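4.3 Diluting and applying Colus surface binder

May | Plurkeritz Technical Publications

Print this page | E-mail this page

This section covers mixing Colus concentrate in the Trida spray unit and applying the first coat to unsealed hardstand, haul roads and stockpile faces. Complete the pump checks in 4.2 before starting.

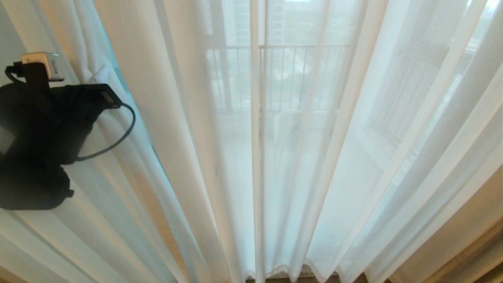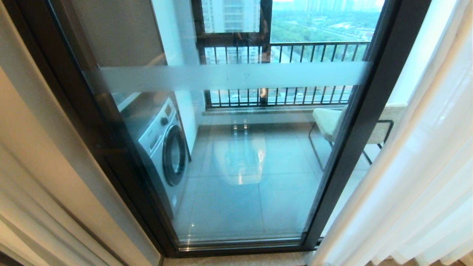 NOTE: Concentrate that has been stored must be recirculated in its container for 25 minutes before decanting. Settled polymer will block the suction strainer.

1. Park the Trida unit on level ground, apply the park brake and chock the wheels.

2. Close the drain valve and the boom isolation valve.

3. Fill the tank with clean water to the 600 litre mark. Bore water may be used if it passes the hardness test in Appendix B.

4. Start the pump and set the bypass to AGITATE.

5. Add 112 litres of concentrate through the basket strainer. Pour slowly to limit foaming.

CAUTION: Do not add concentrate to an empty tank. Undiluted product cures on the baffles and cannot be flushed out.

6. Agitate until the mix is an even colour at the sight tube.

7. Fit the fan nozzles supplied with the boom. Check that each nozzle body is seated and that the spray pattern overlaps its neighbour.

8. Set the line pressure to 4 bar at the boom gauge. The gauge at the pump reads higher and must not be used for this setting.

9. Open the boom isolation valve and begin the pass at a constant walking pace. Close the valve before stopping or turning.

10. Keep all traffic off the treated area until the surface has skinned over.

CAUTION: Do not apply if rain is forecast before the coat has cured, or if the wind is strong enough to carry spray past the bunding.

NOTE: On surfaces previously treated with a chloride product, lay a test strip first. Adhesion is reduced where salt remains in the top layer.

Units fitted with the Charvát metering pump do not require manual addition at step 5. Set the dial to the ratio shown on the pump plate and go directly to step 6.

Flush the tank, boom and nozzles with clean water at the end of each shift. Refer to 4.4 for disposal of rinse water.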